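Terkine Kitchen Episodes: labelling rules

Welcome! Terkine holds 82 episodes of a robot arm handling toy food and kitchenware on a home-style counter. The rules are short, so please read them before adding your own.

Name what you can see. A toy banana is "toy banana", never "banana". If a lid hides the contents, label the container only.
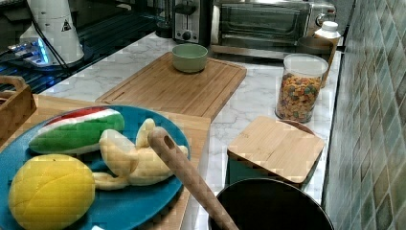
Keep failed grasps in! They're some of the most useful data we have, and 31 episodes include at least one. Mark them "miss" and leave the timing alone.

Colour words follow the list in colours.txt. Questions go to Yufang Bai.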